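Werberg Community Help > Sewing and Patchwork > Cutting

My strips come out with a bend in the middle. What am I doing wrong?
Viewed 253 times. 3 replies. Marked as solved.

I am making a quilt, or that was the idea in April. The pattern wants long strips cut across the full width of the fabric. I fold it, line up the ruler, cut, unfold, and instead of a strip I have a very shallow V. One or two I could ease into place. So far I have 20 of them and they all point the same way, like a flock of something.

Ruler is a Tindska, the long clear one. Cutter is the Drereo with the yellow handle, blade changed last month. Fabric is ordinary quilting cotton, washed and ironed. I have watched several cheerful videos in which it works first time.

Is it the ruler? I would very much like it to be the ruler.

Reply 1 (accepted by asker, 30 found this helpful)

It's the fold, sorry. The ruler is fine unless you've left it in a hot car.

A strip bends when the fold you cut across isn't at a right angle to the ruler. Every degree you're out gets doubled when you open the fabric up, and if you folded it twice to fit the mat you get a W, for which there is no known use.

This is how I do it, after ruining a fair bit of a rather nice green.

1. Forget the cut edge you got from the shop. It was done with big scissors by someone with a queue. Hold the fabric up by the two selvedges, arms out, and let it hang. Slide one selvedge sideways until the ripples along the fold go away. The raw ends probably won't match any more. That's fine, they were lying to you.

2. Lay it down without dragging it. Fold nearest you, selvedges away from you. If you have to smooth it, pat it. Stroking it pushes the top layer along and you're back where you began.

3. Get the whole job onto the mat, and let the spare fabric sit on a chair pulled up to the side, because cloth hanging off the table will pull the fold out of line while you look for the cutter. You don't need a grand workroom. A green gridded mat over the top of a small table will do for strips, and the diagonal guide lines can be ignored until you get to bias binding, which is a separate misery.

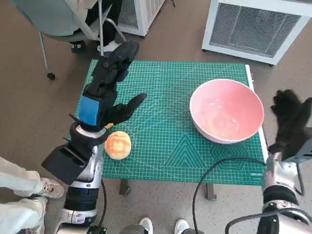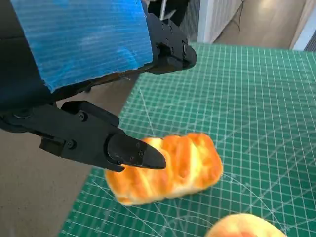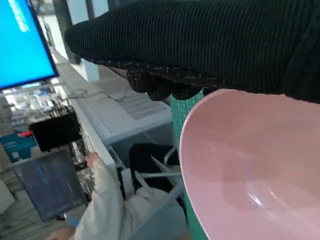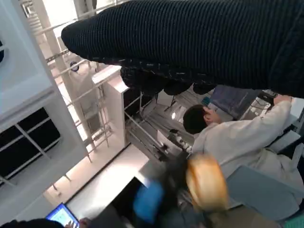

4. Put a line of the ruler on the fold. A line of the ruler, mind, and leave the mat's grid out of it. Mats stretch and warp and some were printed on a bad day. Trim off the ragged end to get a clean edge. This is the cut that matters.

5. Cut away from yourself in one go, walking your holding hand up the ruler as you pass it. Stop, move the hand, carry on. If the far end of the ruler swings out, that's a bend too, though a different one.

6. Check the fold again after every few strips. I do it every fourth. The edge drifts however careful you are, and when it does you trim it square and start again. You lose a sliver of fabric and a little pride.

As for your flock: open them flat, press them, and see whether they can be cut down narrower for binding or cut up into squares. Squares are very forgiving of a strip with a past.

Reply 2 (8 found this helpful)

Agree with most of that but I don't fold at all for anything that has to be dead straight. I tear it. Snip the selvedge, rip, press the edge flat. Follows the grain perfectly, makes a tremendous noise and clears the room of relatives. You do lose a bit at each edge where it goes fluffy, so allow extra. Don't try it on a print that was printed crooked, as the pattern will wander off down the strip and you'll blame me.

Reply 3 (0 found this helpful)

Liu do them ready cut in rolls.

Comment from the asker

It was the fold. I held it up by the selvedges as instructed and the raw ends were out by the width of my thumb. New strips are straight. The old ones are going to be squares, and so, it seems, is the whole back of the quilt.

I have looked at the ready cut rolls and I am pretending I haven't.

Comment on reply 2

Does tearing work on flannel? Asking before I frighten the dog.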